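Section 4: Setting up your Hirvonen kitchen scale

Welcome back, and well done for getting the box open, because we know the tape is on the stubborn side. By now you should have the scale, its glass plate and the little packet of feet in front of you. Pour yourself a cup of tea if you like. Nothing in this section is difficult, and most people are weighing flour within a few minutes.

Choosing a spot

1. Pick a firm, level worktop or table, well away from the hob and from any draughty window. A thin flat mat underneath is fine, but a folded tea towel is too springy and will make the numbers wander.

2. Press the four rubber feet into their holes, turning each one gently until you feel it click.

3. Lower the glass plate on to the centre pin and let it settle. If it rocks, lift it off and turn it a quarter of the way round before trying again.

Note: If you bought the Skalville travel model, the feet are already fitted and you can skip step 2.

Switching on and zeroing

4. Slide the battery cover towards you, pull out the paper tab and close the cover again.

5. Press the ON button once, with nothing on the plate. The screen will run through all its symbols and then show 0. Please be patient and keep your hands off the worktop until it does.

6. Put your empty bowl or tub on the plate. Its weight will appear (our own favourite mixing bowl comes to 366 g, which always seems a lot for such a plain thing!).

7. Press ZERO. The screen goes back to 0, and anything you add from now on is weighed by itself.

Caution: Never load the plate with over 4 kg. The scale will show "HI" and beep, and if it is left like that the sensor underneath can be bent for good.

Caution: Wipe the plate with a damp cloth only. It mustn't go in the dishwasher or be held under the tap, however tempting that is after a morning of jam.

Weighing fruit and small vegetables

8. Leave soft things in their tub if you can, as they roll about on bare glass. Weigh the full tub, write the figure down, tip the contents out and weigh the tub alone. Take the second figure from the first.

9. To change between grams and ounces, hold UNIT until the screen blinks, then let go. The scale will remember your choice the next time you switch it on.
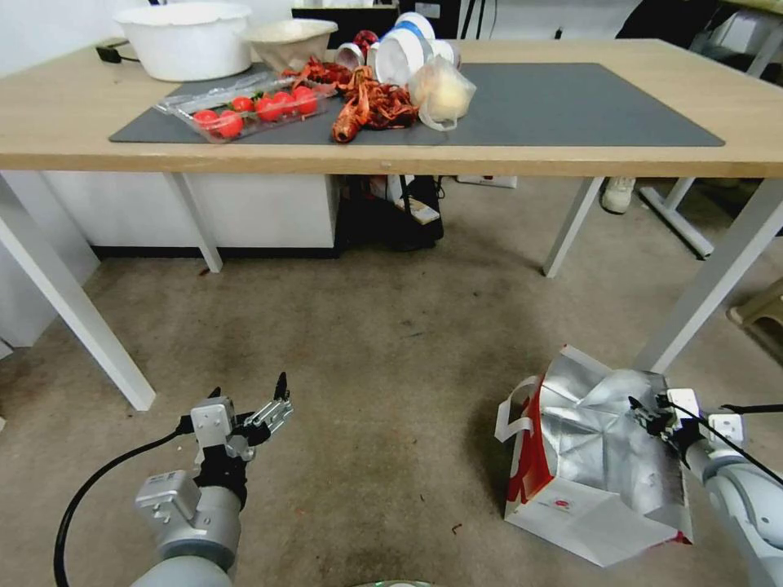
Can I take the bowl off halfway through and put it back without losing my zero?
You can, as long as the scale stays switched on. The screen will show a minus figure while the bowl is away, and will carry on where you left off once it is back on the plate.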